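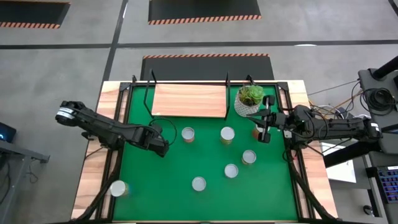
Figure 2.1 Table with a green mat and a wooden border.

Chapter 2
Work Surfaces and Their Care

After reading this chapter, students should be able to name the main kinds of work surface, explain how each responds to water, heat and cutting, and draw up a cleaning schedule suited to a small kitchen or shared workroom.

2.1 Why Surfaces Matter

Most of the work done in a kitchen, a classroom or a repair shop takes place on a flat surface at waist height. The condition of that surface affects the quality of the work, the safety of the worker and the life of the tools. A knife used on stone soon loses its edge. A wet board left flat on a counter may warp. These are ordinary losses, and they seldom appear in a budget under their own name.

The housing study carried out in the town of Pisia visited 84 shared kitchens over one winter. The inspectors recorded the material of each counter, its age where known, and the method used to clean it. In many of the kitchens the residents had been given a cleaning product but no instructions -- a point to which we return in Section 2.4.

2.2 Hard and Soft Surfaces

A surface is called hard when it resists the tool placed on it, and soft when it gives way. Glazed tile, stone and steel are hard. Wood, cork and rubber are soft to different degrees. Hard surfaces are easy to wipe but unkind to blades and dishes. Soft surfaces protect both, and in return they must be replaced or refinished more often.

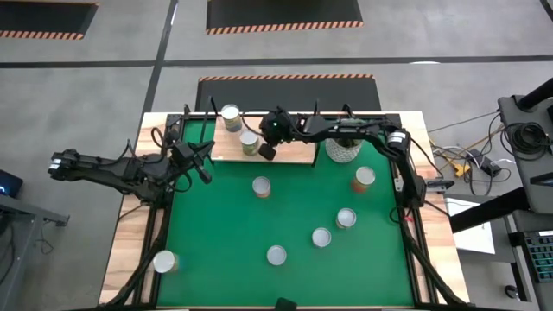

Many workrooms therefore combine the two. A firm base carries the weight, and a softer layer is placed over it where the work is done. The upper layer should lie flat, should not slide, and should be easy to lift for cleaning. Crumbs and moisture collect underneath it, and wood that stays damp will darken along the grain. The Masier workshop manual asks that every removable cover be raised at the end of the day and the base dried by hand.

2.3 Wood in Daily Use

Wood remains in wide use for boards and table edges. Close-grained woods such as maple and beech take up water slowly. Boards should be washed on both faces, dried with a cloth, and stood on edge until the next use. Separate boards should be kept for raw meat and for bread.

Opinions differ on how often a board should be oiled. The Marchal course recommends a light coat of food-grade oil once a month. 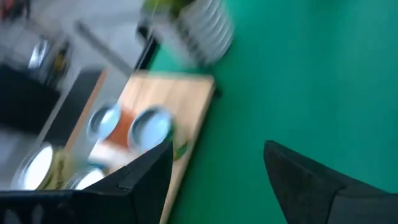
Albane Bodin disagrees, and holds that a fixed interval teaches students to follow the calendar and ignore the board. She would have them place a few drops of water on the wood and apply oil only when the drops sink in. The exercises at the end of this chapter use her method; instructors who prefer the monthly schedule may substitute it without changing the answers.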